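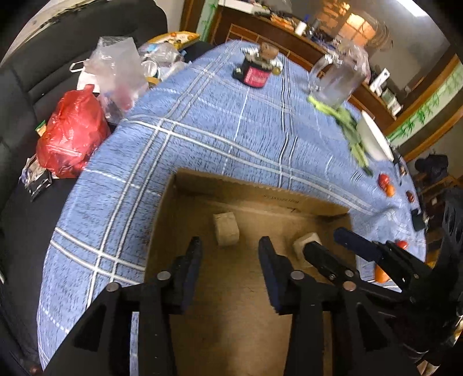 Pisotstead extends cardboard collection to the east side

10/03/2021

Households on the east side of Pisotstead will be able to leave flattened cardboard at the curb starting next month, under a change to the town's contract with waste hauler Clovex.

Until now, curbside cardboard pickup has covered only the streets west of the rail line. Residents on the other side have had to drive their boxes to the transfer station on Acuña Road, where the two cardboard containers are often full by noon.

Clovex will collect cardboard every other week, on the same day as regular trash. Boxes should be broken down, tied in bundles no more than 6 inches thick and set out by 8 a.m. Tape and labels can stay on. Pizza boxes with grease on them still go in the trash.

Foam packing, including blocks and corner pieces, is not part of the program. "We get a lot of foam left inside the boxes, and a bundle with foam in it gets tagged and left behind," said Mostafa Tahiri, who runs the town's public works office. "Take it out first." The transfer station accepts clean foam for a fee of $2 a bag.

The town has seen a steady rise in cardboard since last year as more people shop online. Tahiri said the amount brought to Acuña Road in May was up more than 15 percent from the same month a year earlier, and drivers were making extra trips to empty the containers.

There is no added charge for homes that already pay for trash service. Apartment buildings with shared dumpsters are handled under separate contracts, and managers should call Clovex to ask about adding a cardboard bin.

A printed schedule will be mailed with the next water bill. Copies will also be available at the town hall front desk and at the Nivis Street library.

The transfer station will keep its current hours, and the cardboard containers there will remain open to all residents.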